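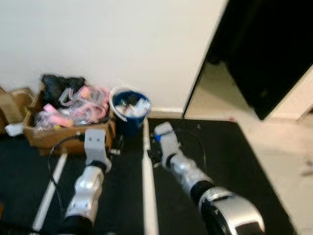 **Repainting a narrow hallway – how brave should I be?**

**drusari_13** – 21st April

We got the keys to our first flat and I can't stop thinking about the hallway! White walls, white skirting, beige tiles, and every wall looks like the inside of a fridge. I want to go properly dark. Deep green, ceiling and all. My other half thinks it'll feel like a cupboard. Budget is 200 for paint and brushes. Talk me into it?

**Tanitz**

Do it do it do it. Ours went inky blue in September and I still grin every time I come in with the shopping. Small halls are the best place to be daft because you're only ever passing through. Paint the skirting the same colour as the wall too, it looks so much taller.

**isura**

Going to disagree with Tanitz on the skirting (sorry!). With beige tiles you want a bit of white at the bottom, otherwise the floor starts looking muddy. I did mine all one colour and ended up redoing the skirting a month later. Lovely fresh line now.

**Tanitz**

Muddy?! Depends on the green, surely. A yellowy one would love those tiles. A bluish one, fair enough, I'll give you that.

**Heiðrún Hjaltested**

Hello from a very dark green hall – 2 coats over grey primer, and it would have been four without the primer. Please don't skip it. I'd leave the ceiling pale though, or at least live with the walls for a few weeks first. Ceilings are murder on the neck and you can always add it later.

**drusari_13**

Ooh, grey primer, hadn't thought of that. Would you go matt or something wipeable? We've got bikes coming through.

**isura**

Wipeable up to elbow height, matt above. Get the same colour mixed in both and hide the join with a thin rail.

**Heiðrún Hjaltested**

Or just the wipeable one everywhere. Two finishes look different when the light's on, and it drove me up the wall. Steinarsdóttir on the colour board has a whole post about it, with test patches, well worth a read.

**Tanitz**

Seconding that post, it's brilliant. And get sample pots! Paint big bits of card and move them about morning and evening.

**drusari_13**

Right, four sample pots ordered, two yellowy and two bluish. Skirting still under negotiation.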